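Sim notebook, June – Wekbridge tool set, demo collection

Started 9:40. Goal for the block is 70 kept demos on the tool scenes, with wall art, floor and light levels drawn fresh for each episode. Same arm model as last month, new controller gains from the Grivard branch. Wrist view and room view are saved together, so both have to load before an episode counts.
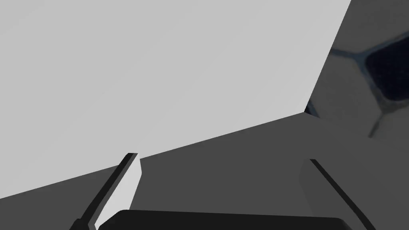

Gripper view, nothing between the fingers.
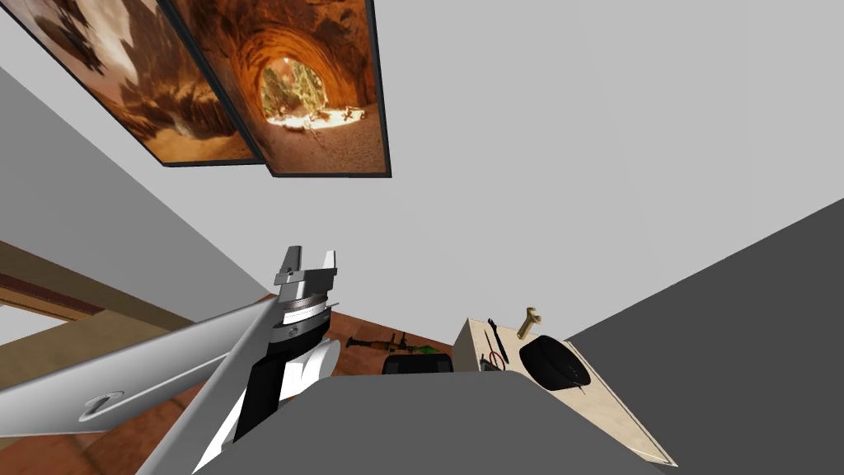 Parveen Butt read the draft of this page and wants the empty-gripper stretches kept in. Her point is that the policy needs approach data as much as grasp data, and that last month's trimming cut the first 30 steps from every episode and left it with no idea how to begin. She would also like failed grasps saved in their own folder, labeled by hand. Fine by me, as long as they stay out of the 70.

Trim script switched off at 10:15. Old set had 692 episodes, all trimmed, so the raw logs need to be pulled again from the Midtbø drive. Did 50 by lunch as a test and the step counts match.

Teleop lag was bad after the restart. Closed the second viewer and it went away.

To do:
- wrist view has too many near-flat gray stretches, try a wider lens setting
- add texture to the big plain surfaces
- check that pliers and wrench have separate IDs in the label file
- ask Parveen for the folder name before saving any failures

Stopped at 4:30, logs copied over.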